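Moving from a shared office to a desk at home, what to keep?

Posted Feb 10, 2025

mudwood_pt
My lease on the shared office ends this month and I'm setting up in the spare room. The room is 100 square feet. I have two filing cabinets and the desk, and one cabinet has to go. How long do you all keep paper invoices? I have everything back to when I started.

brerka16
I scan mine and shred the paper after a year. Cleared a whole cabinet in November. Check what your state wants first.

Fankhauser_W
I would not shred after one year. Keep seven. A scan is fine until the drive dies. I lost 30 client files that way and had to ask for copies, which was embarrassing.

brerka16
That's what backups are for. I have two, one of them off site. Paper can burn too.
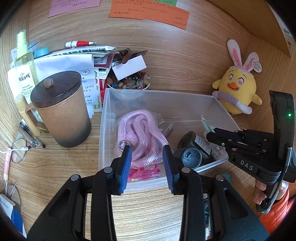
Fankhauser_W
Sure, but paper doesn't need a password. Anyway, OP asked about space. Two bankers boxes in a closet will hold seven years for a one-person business.

mudwood_pt
Closet is full of coats, but I could clear the top shelf. Does anyone scan receipts too? The thermal ones fade.

freiline
Scan those the day you get them. I name each file by date and vendor and put it in a folder for the year. Mine are unreadable after two summers.

brerka16
Same. And sell the cabinet before you move, not after. Carrying it up the stairs is no fun.

mudwood_pt
OK, listing the tall one tonight. Keeping seven years for now.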